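The Breakfast Cell

One: The Visit

Annelore Lammers had been told the cell was fixed. She had been told this in March as well, by a different man with the same lanyard, so she drove out to Gruritz on Wednesday with her own hex keys.

"It's a calibration thing," said Dinesh Mathew. "Skorel sent us new offsets."

"Did anyone check the old ones were wrong?"

He looked at the arm. The arm, having no views, hung where it was.

She read the log standing up. 988 cycles since the last service, and after every bad one somebody had typed "re-taught lever position" and gone to lunch. You could re-teach a position until you retired. If the wrist was working loose, the lever would be somewhere else by Friday.

Two: The Wrist

She had Dinesh cut the power and hang his tag on the switch. Then she took hold of the gripper and rocked it. There was a click, very small.

"That's normal," he said.

"Who says?"

"Valderrama. The integrator."

"I bet they do."

Two of the bolts behind the fingers turned under the key with hardly any effort. She cleaned the threads, did them up crosswise, and put a stripe of paint over each head so the next person couldn't argue. The cable she eased back along the arm, with more slack at the wrist. Dinesh typed it all in, slowly, including the click.

Power on. She made him load the old offsets, the ones everybody had been so keen to throw away, and run it at a crawl with his hand on the stop. The black fingers came down towards the toaster lever, over the tray with its red bowl.
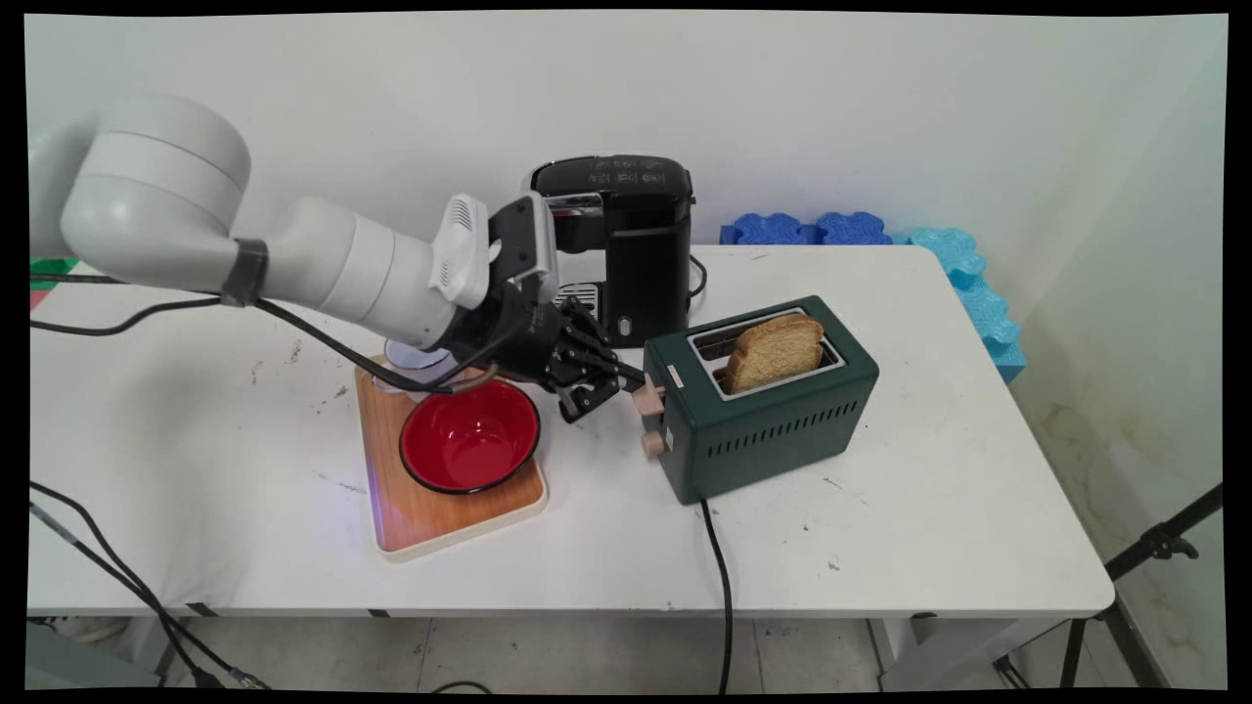
Three: The Signature

"So it's fixed," said Dinesh.

"It's tight." She wrote that on the sheet, in the box where they wanted a tick. "Run it 100 times and ring me. Read me the paint marks first."

He asked what he should tell Silvana Barros upstairs, who had already announced it.

Annelore put the keys back in her coat and went to find the car.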